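4.2 Sorting of donated textiles

The survey in Griltcombe covered 37 collection points, and from these we obtained 3273 garments. Each garment was weighed and then assigned to one of two streams, reuse or fiber recovery. Nearly 61 percent of the weight went to reuse. At the Dallwood depot the share was lower, and we suppose that the rain in June had an influence, as many containers there have no roof. T-shirts were the most frequent item in both streams. They were judged on a dark surface, on which pale lint is easier to notice (Fig. 2).

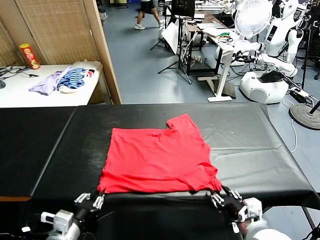
Fig. 2. Red T-shirt on a table covered in black material.

4.3 Fiber content

Labels were missing on many garments, and for these the content was estimated by touch.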